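Pantry swap is back – and please label your jars

Quick one this month, I'm typing between two other things. The Flirville pantry swap is on again, same hall, same long tables, doors at the usual time. Last time 79 households brought something and we ran out of table before we ran out of food, so there's an extra row going in along the windows this time.

How it works, for the new folks. Bring dry goods you won't use – rice, beans, lentils, spices, tea, that kind of thing. Unopened packs, or clean jars you filled yourself. Take home the same number you brought. No money. If you only have one jar to bring, bring one jar.

Labels!! Please. In February we had 13 jars of white powder with nothing written on them and not one of them found a home. Could of been flour, could of been baking soda. Write what it is, the date you filled it, and anything it was packed near that matters (nuts, mostly). Masking tape and a marker is fine.

No home canning this time, sorry. I know the peach people will write in. Same goes for anything that needs a fridge.

Stendholm Road is dug up down to the Toma bridge so come in the back way if you're driving. Bike rack is open. The number 20 bus still stops out front, or did when I checked.

Empties next. We always get more food than containers so spare jars are wanted, small ones most of all, for spices. Wash them, soak the old label off, and leave the lid off overnight if it still smells like pickles. Lids have to fit.
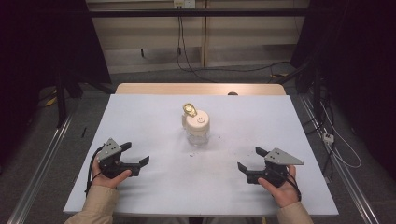

Tikgate Neighbors newsletter desk
Pantry swap coordinator
2024-06-29

Little glass ones with a screw lid are ideal – a smiley face on top is optional. Drop them in the crate inside the side door any time before the swap. Not on the step please, they get kicked.

Still need people for setup and for the sweep at the end, an hour each. Reply to this email with which one. And bring your own bags, we gave away the last of ours.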